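Subject: Re: [transit-riders] Route 811 headways, where's the data?

Hi Khôi and everybody,

Sorry for the slow answer, it's been one of those weeks. I'm quoting the part I can help with:

> On Wednesday Khôi Trịnh wrote:
> Does anyone have the stop-level counts for the 811 from
> before the Traltel changeover? I have the December file but
> it only covers the east end, and the Clirner stop is missing
> completely. I'm trying to finish the headway section of the
> paper and I'd hate to leave a hole in it.

I do have them! They're in the old format though, so you'll have to put up with the stop codes from before the renumbering (Clirner is 1030 in that one, and the two sides of the street are lumped together, which drove me nuts for a whole afternoon). I'll send you the zip off list so I don't clog up everyone's mail.

One thing to watch. The door counters double up when a bus sits at the layover with its doors open, so the Bondent terminal looks way busier than it should. I just dropped the layover records and used the next stop out. If you've got a better fix I'd love to hear it, my way is pretty crude.
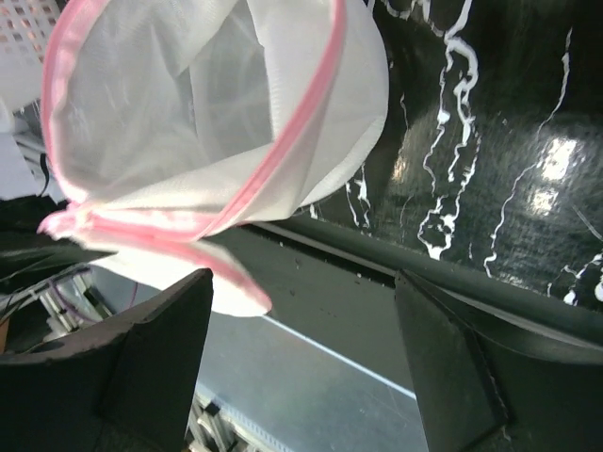
Mesh bag, pink zipper trim

As for the headway question itself, I think you're being too kind to the schedule. It says a bus every 11 minutes, but when I rode it for my own piece the gaps were all over the place, and the riders at Tô kept telling me they don't look at the timetable anymore, they just show up and hope. I'd put the average wait in the paper next to the scheduled one and let people see both. The reviewers on my last article asked for exactly that, and I grumbled, and then I had to admit the table was a lot easier to read (don't tell them).

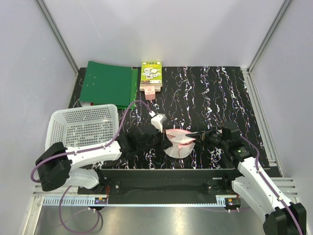
I also have about 100 rider surveys from the same stretch, mostly morning people. They're on paper, some of the handwriting is terrible, and I've only typed up the first batch. You're welcome to those too, but please check with me before quoting anyone, the consent form only covered summaries.

Does anybody else on the list have the weekend runs? I never got those, and Khôi will want them for the second half.

Talk soon, and good luck with the draft!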